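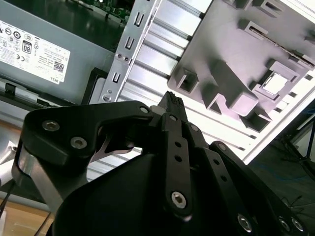
Open desktop case with the Dell power supply and its label.

**Bivdale repair group — notes from the Thursday meeting**

Present: Jeanie Ogilvie (chair), Veronica Coman (minutes), members from the Brandberg and Hilberg workshops.
The meeting started at 7 in the evening.

**1. Last minutes**
Accepted with one correction. The shelves were paid by Hilberg, and the minutes said Brandberg.

**2. Donated desktop computers**
Bratu has given us 38 desktop computers from their old office. Jeanie has opened the first ones and asked that we agree on one way of working. It was decided:

- The label of the power supply is read before any part is ordered. On the Dell unit in the picture it carries the 80 efficiency badge, the CE mark and a QR code.
- Screws from the metal brackets go in a small bag with the number of the computer.
- Power supplies are not opened by us. A bad one goes to recycling, complete.

There was a long discussion about the plastic panels. Veronica thinks they should stay in the case during cleaning, Jeanie prefers to take them out. No decision — we will try both ways and speak again in November.

**3. Money**
We have 2,000 in the account for parts. More than 3 members asked for new screwdrivers. Jeanie will bring prices.

**4. Other**
The Brandberg key is still missing. Please look in your coats.

Next meeting: same room, same hour. Veronica brings the list of computers.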